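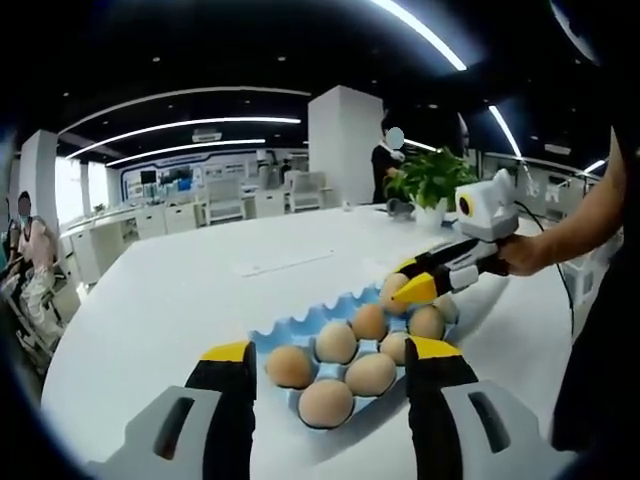
Clullwood Chores

README, revision 3

Clullwood Chores is a small collection of hand-held gripper recordings of kitchen and stockroom jobs, made to answer a plain question: can a machine do any of this yet? Our answer so far is mostly no, and the notes below try to say where the no comes from. If you want a dataset that shows how close we are to a robot housekeeper, there are plenty of others with nicer trailers.

What is in it

Four jobs: moving eggs in and out of a moulded tray, folding tea towels, putting cutlery away in a drawer, and restocking a shelf with tins. Every recording was made by people holding the grippers. No robot appears in the training part at all. The robot trials are in a separate folder called ledham, after the site where they were run, and should be kept separate in anything you publish.

Please don't describe the hand-held recordings as "robot performance". A person gripping an egg through a pair of plastic jaws is still a person, with a person's shoulder, eyes and common sense. We have seen clips like these shown at talks with the hands trimmed away and we would rather not see ours go the same way.

Why eggs

Eggs get used in demos because they look difficult. Picking one up is the easier half. Fingers with some give in them and a sensible closing limit will lift an egg most of the time. The trouble starts in a tray with others close by, where the fingertip has to get down the side of one egg without leaning on the next, and where part of what you need to see is behind your own gripper. Putting the egg back is worse. People wiggle it into the cup without thinking, and the wiggle barely shows up in the recorded motion.

Eggs also differ in size. The policy we trained did well on the eggs it had seen and poorly on a box from a different farm shop. We didn't expect this to matter as much as it did.

Robot trials

We ran 70 egg trials with the Hirano arm at Ledham. The scoring is strict: the egg must end up seated in a cup, whole, with no other egg moved out of its place and no help from anyone in the room. Read the per-trial notes before quoting a success rate. A good many passes happened with the tray squared up to the arm, and turning the tray a little was enough to spoil things. Speed isn't scored, though you will notice it. A bored teenager would be quicker at every job here.

The tea towel trials are included for completeness. We don't consider any of them a pass.

Known problems

— The wide lens bends straight edges badly near the corners. Calibration files are supplied; the ones from revision 2 are wrong and have been removed.
— The fingers hide the object at the moment of contact in many egg clips.
— Tracking drifts on long takes. Affected clips are flagged in drift.csv, but the flagging was done by hand and will have gaps.
— Almost everything was recorded indoors under good light on a clear table. Most kitchens have neither.
— Labels from the Eruvthorpe sessions use "place" and "release" as if they were the same thing. They aren't, and we haven't fixed it yet.

Layout

eggs/
towels/
cutlery/
tins/
ledham/ (robot trials only)
calib/
drift.csv

Use

Free for research and teaching. If you report results, give the failures as well as the passes, and say who or what reset the tray between attempts. In ours it was always a person.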